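January, early, still dark out

Woke up at 4:40 and couldn't get back down, so I lit the stove and did the feed figures at the kitchen table. We have hay to last into March if the ewes keep eating the way they are now. If it turns colder they'll eat more and I'll be calling Wernar for a delivery, and he will charge me for the trip up the hill like he did last winter.

Knee is better. I went up and down the cellar stairs twice without the rail. Still stiff when I first get out of bed, and I'm not kneeling on it in the barn yet.

The main thing this week has been the well. The pump quit again. It ran fine until supper and then the pressure dropped while I was rinsing the potatoes. I went down with the flashlight and the gauge was sitting at nothing. I flipped the breaker, waited, flipped it back. It hummed and didn't catch. I know that hum by now. Last time it was the capacitor in the control box and I had it fixed for 18 dollars and an hour of my own time. I had a spare, so I put it in, with my gloves off and my fingers going numb, and got the same hum.

So I called Guilan Kang, who did the pressure tank for us when we moved in. He came out the next morning before his other jobs. He put his meter on the wires at the well head and stood there looking at it longer than I liked. He thinks the motor is going and that it has been going for a while, and the capacitor was only covering for it. The well is deep enough that he won't pull the pipe alone, so he wanted to come back with Yiran Tang and the truck with the hoist. That meant two days of hauling water.

Hauling water is not hard, it only takes up the whole day. I filled the milk cans at the Jatois' place down the road and brought them back on the sled behind the tractor. Sidra had already shoveled a path to her outside spigot when I got there. I hadn't asked. She held the cans steady while I filled them and we talked about her son, who has taken a job in Kurndale and isn't sure he likes it. He has a room over a dry cleaner and says his shirts all smell of it. She sent me home with flatbread wrapped in a towel. I need to get the towel back to her.

The sheep drank more than I thought they would. Two of the cans were gone by noon. The old ewe with the torn ear stood at the trough and hollered every time she saw me come out of the house, whether I had water or not.

I washed dishes in one pan of water and saved it for the toilet. I wore the same socks.

Guilan and Yiran came back when they said they would. They had the cap off the well by eight. It was 7 degrees and the wind was coming straight across the field from the north, so I parked the tractor on that side of them to break it a little. I don't know if it helped. Yiran ran the hoist and Guilan guided the pipe and I carried the sections over to the planks as they came up. There was rust on the couplings but the pipe itself looked all right. When the pump came up it was coated in orange slime and the wire had rubbed through in one place against the casing. Guilan held it out for me to look at. He said that would have taken it down sooner or later even if the motor had been good.

New pump, new wire, new torque arrestor, and both of them for most of a day. The bill came to $1,607. I had been hoping to keep it under twelve hundred. I wrote the check and then I went and took the money for the north fence out of the notebook and crossed it off. The fence will have to wait until fall. The posts on the low end are soft but they're standing, and I can run a strand of electric inside them if the sheep start leaning.

We had water again by half past three. It ran brown for a good while and then it cleared. I let it go out the hose into the ditch like Guilan told me to, then shocked the well with bleach and let that sit overnight. House stank of it. Ran it all out again in the morning until I couldn't smell it anymore. I have a sample bottle to send to the county, and I won't drink it until I hear. The stock can have it.

Yiran noticed the heat tape on the line going into the barn and said it was an old kind she wouldn't trust. I said I'd look at it. I did look at it, after they left, and she's right, the jacket is cracked at the elbow. Put it on the list.

The list now:
Heat tape, barn line
Sidra's towel
Sample to county
Hinge on the chicken door
Call Shiyu back about the ram
Chimney brush, find it or buy one

I did call Shiyu Meng back, in the evening. She wants the ram returned by the end of the month. That's fair, he was only on loan, and he has done what he came for as far as I can tell by the crayon marks. She'll come for him with her own trailer if I help load. He's gotten mean about the gate. I told her to bring the board. We talked for a while about feed prices, and she's paying less than I am because she buys with her brother-in-law. I should think about going in with someone. I don't know who I'd ask up here besides Amparo, and she only has goats and the one horse.

Amparo Barrios, speaking of her, says there will be a meeting about the road. The town wants to stop plowing past the second bridge and leave it to the people who live there, meaning her and me and the Lahtinen place, which is empty until June. I'm 54 and I can run a plow. I would still like them to do it. I pay the same as people in the village. I'll go, and try to say it in one go without getting hot about it. She thinks we should write it down beforehand and hand out copies. She's probably right. She's been to more of those than I have.

Snow in the afternoon, light and dry. Cleared the steps and the walk to the barn and left the rest. Split kindling until the light went. The new water pressure is better than it was before, and I noticed it in the barn sink. I suppose the old pump had been slipping all that time and I'd gotten used to it.

Eggs are down. Anby, the speckled hen, has quit altogether and sits in the corner with her feathers up. I brought her into the mudroom in a crate with straw. She ate some oatmeal. I'll see how she is tomorrow.

Supper was the last of the soup and Sidra's bread. I put the pictures in below before I forget, and then I'm going to bed. Want to be up in time to see if the barn line froze.

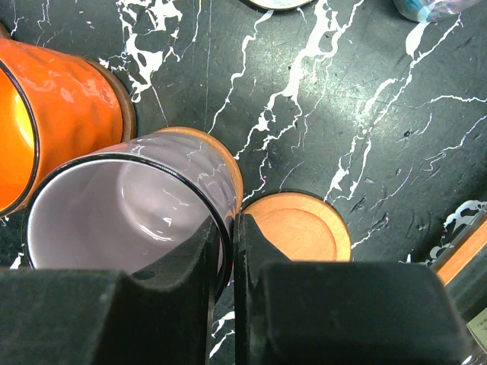
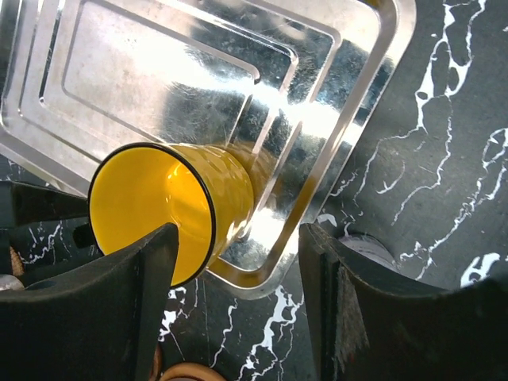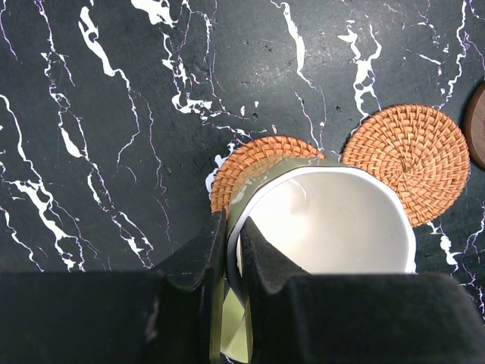
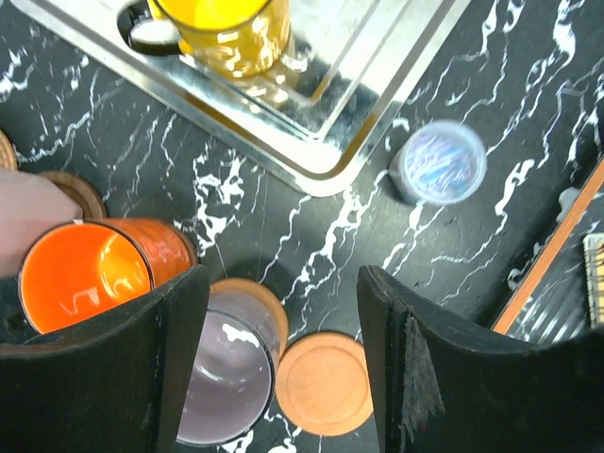 Cups and mugs on the black marble.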